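# Is a bottle-handling arm worth it for a small tasting room, or do I keep paying people?

**Sheena Baird**

I run the back end of a beverage sampling business in Pliltthorpe. We put chilled drinks onto serving trays, one bottle or a few per tray, and the trays go out to a counter. It's dull work and I have trouble keeping anyone on it past November.

A reseller called Nautiyal wants to sell me a single arm with a two-finger gripper, bolted to a table. They call it "ready to run." The quote has the arm, the gripper, a wrist camera and a day of setup. It has no line for the table, the bottle stands, spare fingers, or anybody's time after that first day. I asked, and was told those were "minor."

I have budgeted for kitchen equipment before and "minor" was never minor. My questions:

- What is missing from this quote that I'm going to end up buying anyway?
- Does a two-finger gripper cope with different bottles, or do I buy a new set of fingers for each shape?
- How much room does this take, really? Their brochure shows the arm and a plant.

I'm not against it. I just don't believe the payback sheet, which has it working from 8 in the morning with no stops at all.

---

**Uriel Zavala**

I plan cells for a small shop in Plenodley and we have a bench set up for pretty much your job, drinks bottles and trays. I don't sell anything. Have a look at what ends up on and near the table before you sign. 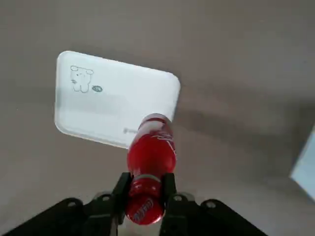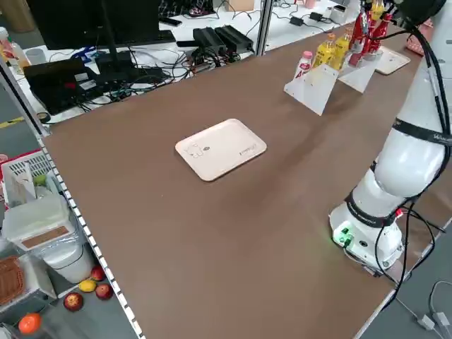
So, your list. The arm is the part everyone prices, and it's the part I worry about least. What I'd want written into the quote:

1. **Table and mounting.** The arm needs something heavy that doesn't rock. A folding table won't do. Ask them to specify it and put a price on it.
2. **Bottle stands.** The arm has to find bottles in a place it can reach, at an angle it can grab. Slanted stands are simple enough, but somebody has to design them for your bottles, then redo them when you change suppliers.
3. **Fingers.** Flat parallel fingers will take a round neck, and if your bottles have similar necks you may get away with one set. Squat bottles, or anything that sweats in the cold, I would not promise. Make them demo with *your* bottles, straight out of *your* fridge. If they bring their own, send them home.
4. **Trays.** Rounded corners, raised rims, a tray that slides when it's bumped. Ask who pays for whatever holds the tray in place.
5. **Desk space.** There will be a computer, power supplies and more cable than you think. Cables on the arm wear out too, so get a price for a replacement set now.
6. **Safety review.** "Collaborative" on the label doesn't get you out of this. A full drink held sideways in the air is a thing you need an opinion on, and so will your insurer.

On room, mark out the table with tape on your floor, then add a desk behind it and a walkway, then add a place for all the stuff people put down next to it. If that doesn't fit, you have your answer and it cost you a roll of tape.

The payback sheet is junk. Ask for it again with restocking included, because a person still has to fill the stands. With five bottles on the stands, that person comes back very often. I'd also ask for 1000 picks in a row on your product, with every failure written down, before the last payment goes out. If Nautiyal won't agree to that in writing — well, I'd take that as information.

For what it's worth, my guess is you don't need this yet. One dull job with a few bottle types is borderline. Ask about renting one for the season.

---

**ollex_fan_9**

Just get an Ollex. We got ours last year and it's great, way cheaper. Not sure about bottles, we use it for boxes. Setup was easy, my brother-in-law did it.

---

**Sheena Baird**

Thanks, Uriel. I sent them your list word for word. The new quote has nine lines where the old one had four, and "minor" has disappeared from the email. They don't want to do the 1000 picks. They offered a video.

To the Ollex person, does it have a price for fingers, or is that extra as well?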